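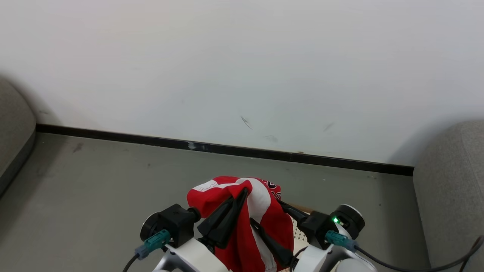 7 min read

The Long Life of a Work Garment
Nov 2, 2025

Most clothing bought in bulk is bought to be replaced. A hospital, a school district or a hotel signs a contract, receives its cartons, and begins a countdown that ends when seams give way or colors fade. The purchasing office then starts again. For many years this cycle drew little comment, as the cost of a single shirt or apron was low and the labor of mending it was high.

That arithmetic is now under review. In the river town of Ikdale, a regional laundry and repair service called Clirnus has spent the past several years asking institutional customers to treat garments as property to be maintained. Its contracts cover washing, inspection, mending and, at the end, the orderly retirement of cloth that can no longer be worn. The service does not sell clothing. Its income depends on keeping what already exists in use.

The idea has a long history. Before ready-made clothing became cheap, linens and uniforms were recorded in household and company inventories beside furniture and tools. An account book from 1535, held in the Worska town archive, lists payments for turning collars, patching sleeves and resewing the hems of altar cloths. The entries are short and practical. A garment appears, a sum is paid, and the same garment appears again some pages later. When it finally leaves the record it does so as rags, which were sold in their turn to papermakers.

Worska's archive has become a point of reference for textile historians because the book notes the repair as well as the price. Readers can follow how a cloak issued to a gatekeeper was shortened for a younger man, then cut down for lining. The cloth was worth more than the work of changing it, and the town's clerks kept their accounts accordingly.

Industrial laundering altered that relationship. High heat and strong chemicals made it possible to clean large quantities of fabric in a day, and manufacturers answered with blends that could survive the treatment. Durability came to mean resistance to the wash. Ease of repair received less attention. Fused interlinings, narrow seam allowances and glued trims shortened the time needed to produce a garment and made later mending difficult.

Repair services still meet these choices every day. A seam with a generous allowance can be opened and closed several times. A seam trimmed close to the stitching can be closed once, perhaps, before the cloth begins to pull away. Knit fabrics ladder, coatings crack, and elastic fails long before the material around it. Garments in strong contrasting colors present a further problem, for a dark dye may bleed into a pale band at the first hot wash, and a sound garment is then discarded for its appearance alone.

Clirnus addresses the matter of color at intake. New stock is tested with a damp white cloth pressed against an inside seam. Items that leave a mark are washed cold and apart from the rest until the test comes back clean. The procedure adds time at the beginning of a contract, and some customers have questioned it. The service maintains that it is the least expensive step in its program.

Inspection follows every wash. Staff at the Ikdale facility turn each garment inside out and examine the places where strain collects: the underarm, the pocket corner, the end of the zipper, the point where a cuff meets the sleeve. Small faults are mended the same day. Larger ones are set aside for a bench worker, who decides whether the piece should be restored, altered to a smaller size or withdrawn. The rule applied at the bench is plain. A repair must hold for at least 2 further seasons of ordinary use, or it is not attempted.

Workers trained in tailoring often find the standard unfamiliar. Fine mending aims to vanish. Institutional mending aims to last, and a visible patch on a kitchen jacket is accepted if it is flat, firm and comfortable against the skin. Customers are told of this before a contract is signed. Those who require an unblemished appearance, such as hotels with staff at a front desk, may ask that mended pieces be sent to departments out of public view.

The training itself has become a subject of local interest. Each March, the technical college at Ninh admits a small group to a course in textile maintenance. Students learn fiber identification, machine and hand stitching, stain chemistry and the keeping of repair records. The final portion is spent in a working laundry. The college had closed its former sewing program for lack of applicants, and the new course was proposed with caution. It has since been made a permanent part of the catalog.

Record keeping may be the least familiar part of the curriculum. Each garment under contract carries a sewn label with a number, and each number is tied to a history of washes and repairs. Patterns appear when those histories are read together. One school district learned that the knees of its gym trousers were failing well before the waistbands, and asked its supplier for a reinforced panel. Another customer found that its aprons were being lost far more often than they were wearing out, a matter for the cloakroom and not the sewing bench.

Suppliers have responded unevenly. Some have welcomed the information and adjusted their patterns. Others have pointed out that a stronger garment costs more to make and that public purchasing rules still favor the lowest opening price. Clirnus has published a guide for purchasing offices which recommends comparing cost per wearing, using a test period of 200 washes. The guide also suggests that contracts require spare buttons, matching thread and a copy of the cutting pattern.

The limits of the approach are acknowledged by those who practice it. Transport between a customer and a central facility uses fuel. Some protective clothing may not be mended at all under the safety standards that govern it. Very cheap garments, made from short fibers that shed and thin with each wash, seldom justify the attention. For these the service offers only sorting and recycling, and it advises customers to buy fewer and better pieces when the next order falls due.

In Worska, meanwhile, the archive has placed the old account book on display in its reading room, open to a page of laundry and mending costs. Visitors may request a printed transcription at the desk.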